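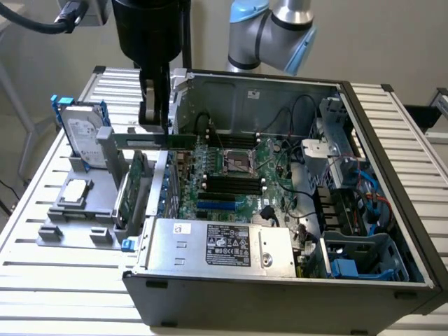
Reading time: 5 minutes

The practice of trading game items for money among school-aged children in Pumness has moved well beyond a playground pastime. Parents who attended the winter information evening at Sumampouw College will be aware of the general concern. Those who did not may be surprised at how far matters have gone over the past two terms.

I write as a parent and as a former member of the college council. The views set out in this post are my own and should not be taken as a statement by the college.

The game at the centre of the matter is Dretano. It is free to download and is played on phones, tablets and home computers. Players earn tokens slowly by completing tasks, or quickly by paying for them, and the tokens are spent on sealed crates whose contents are not shown until they are opened. Most crates contain items of little interest. A small number contain outfits and badges that are highly prized among children in the middle years, and it is these that have come to be bought and sold outside the game.

The terms of use for Dretano prohibit such sales. The prohibition has had little effect in Pumness. Students arrange trades in group chats, hand over cash or gift cards at the bus interchange, and then transfer the item from one account to another. A badge that is fashionable in the first week of term may be worth nothing by the last. Children who bought late have been left with an item that no one will take from them and, in some cases, with a debt to an older student.

It is the debts that trouble me most. A child who cannot pay is commonly offered a loan of tokens, usually in lots of 1000, to be returned with extra by an agreed date. If the date is missed, the extra grows. Families have described to me children who sold sporting equipment, gave up lunch money or took cards from a parent's wallet in order to keep up. One family in our street received a bank statement showing $3925 in charges made over a single school holiday period. The child responsible was eleven years old and had believed that the saved card would stop working once a limit was reached. There was no limit.

I do not raise that case to embarrass the family, who have given their consent for the sum to be mentioned. They are careful people. The device had a passcode, the child had a bedtime and the card had been saved to the account for one approved purchase the previous December. Nothing further was required for every later purchase to go through.

The response of the school

Sumampouw College has, in my opinion, acted reasonably within its powers. Phones are to remain in lockers during the day, and the game has been blocked on the college network. Students found to be lending tokens are referred to the year coordinator, and both sets of parents are contacted.

There was an early period in which the approach was harsher. Students were suspended for taking part in any trade at all, including children who had plainly been on the losing side of it. The result was predictable. Children who owed tokens stopped telling teachers about it, and the trading moved to the library forecourt and the skate park, where the college has no authority. The suspensions were withdrawn after two weeks and the present arrangement was put in their place. I supported the change at the time and continue to do so.

The difficulty that remains is one of coverage. Children from at least one other school in the Prarnis district take part in the same group chats, and the rules at that school are different. A student may be referred to a coordinator on one side of the river and face no consequence on the other for the same behaviour. A common policy across the district has been discussed. I am not aware of any draft, and inquiries to the district office have so far produced a polite acknowledgement and nothing more.

What parents may wish to check

I have been asked by several readers for practical guidance. The following has been useful in our own household and in others known to me.

Remove any saved payment card from every account a child uses, including accounts on shared consoles and the family computer. It is common to remove the card from the phone and to forget that the same account is signed in elsewhere.

Require a password for each purchase, and choose one the child does not know. The setting that asks for a password only once in a given period should be turned off.

Read the purchase history in the account itself as well as the bank statement. Bank statements often group several small purchases under one heading, and gift cards bought at a supermarket will not appear as a game purchase at all.

Ask to be shown the child's inventory in the game. This is best done as a matter of ordinary interest. Children are generally proud of their collections and will explain at length where each item came from. Long pauses in the explanation are worth noticing.

If a debt has been entered into, do not pay it directly to another child. Contact the school first. Where threats have been made, keep the messages and report them to the police, and tell the child plainly that they are not in trouble for having spoken up.

If unauthorised purchases have been made, a refund should be sought from the store through which the payment was processed, and the bank should be told as early as possible. The family I have mentioned recovered part of the amount after a lengthy exchange. They were advised that a faster report would have improved their position.

On the question of blame

Comments on my previous post were divided between those who consider the matter to be wholly the fault of parents and those who would have the game banned outright. I find neither position satisfactory. Parents did not design a shop with no closing time and place it in front of a ten-year-old. At the same time, a ban on one title would be followed within the month by another of the same kind, and the children would know of it well before the adults did.

My own preference is for sealed crates to be unavailable on any account registered to a child, and for spending on such accounts to be set at zero until an adult raises it. I have written to our local member in those terms and have received a reply indicating that the letter has been passed on. I encourage readers who share the concern to write in their own words. Form letters are counted, but I am told they are seldom read.

A second information evening is planned for next term in the college hall, and families from other schools in the district are welcome to attend. The year coordinators will be present, and time has been set aside for private conversation afterwards for those who would prefer not to speak in front of others. Details will be placed in the college newsletter, and I will add them to the sidebar of this blog once the booking for the hall has been confirmed.

Comments on this post are moderated. Please do not name any child, or give details from which a child could be recognised.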